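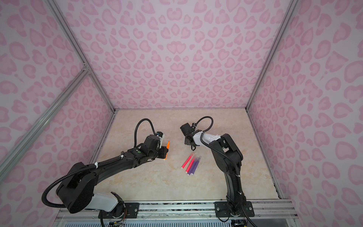 1/7
I am home from Nomdale and I slept almost a full day. Many people asked me how was the night bus, so I will write it here in one thread and then I can send the link to everybody. Short answer: I would take it again, but with a different seat and a better sweater.

2/7
The bus leaves from Gerow, from the small station behind the market and not from the big one. My ticket had only the word "Gerow" on it. I went to the big station first, of course. A lady at the newspaper counter looked at my ticket, shook her head and drew me a map on the back of a receipt. I walked very fast with a suitcase that has one bad wheel. I still have the receipt, it is a good map.

3/7
About seats. I chose the front row because I like to see the road. In the daytime this is a nice idea. At night you get the headlights of every truck, and the driver's radio, and the door opens next to your feet at each stop. The couple behind me had real pillows from their bed, with flowers on the pillowcases. I was jealous of them until morning. 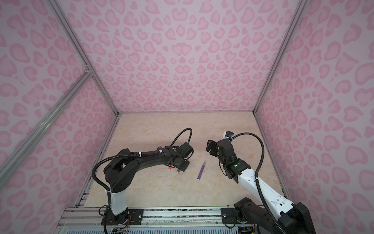 Purple marker, pink spots.

4/7
We stopped two times. The first stop was Rocha, where the cafe stays open for the bus and sells soup in paper cups. It was lentil, very salty, and I wanted a second one. The other stop was only a gas station and I don't know the name of the place. If you get off there, please look where your bus is parked. I tried to climb into a wrong one and a man who was sleeping in my seat was not happy with me.

5/7
Some of you wanted to know about the border of the two bus companies. You don't have to change your ticket in Rocha anymore. The same paper is good for the whole way, and the suitcase stays below. Keep the little luggage sticker, they asked me for it when we arrived. Mine was in my shoe bag, please don't ask.

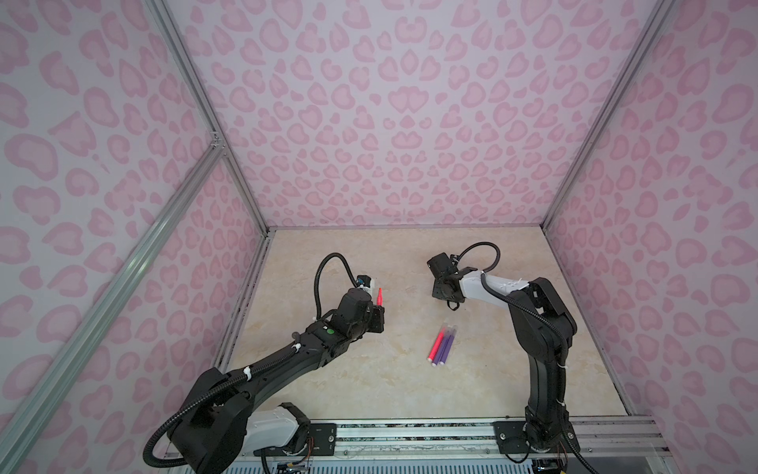 6/7
Nomdale in the morning was gray and windy and I liked it very much. I rented a room at the Cleltutus guesthouse, five minutes uphill from the bus stop. With the bad wheel it was longer. The owner, Laurier Beaulieu, let me leave my things in the hall before check-in and showed me which bakery opens early. The room was small, the bed was excellent, the shower needs patience. Breakfast is bread, cheese and a plum jam which I tried to buy from him. He doesn't sell it. He gave me half a jar.

7/7
For the way back I took the day train and I have less to tell, I was reading. Next time I would like to go in February, when the harbor road is closed for cars and people walk there in the evening. If somebody knows if the night bus also runs in winter, write me please. The timetable I have ends with the fall, and the phone number on it rings and rings.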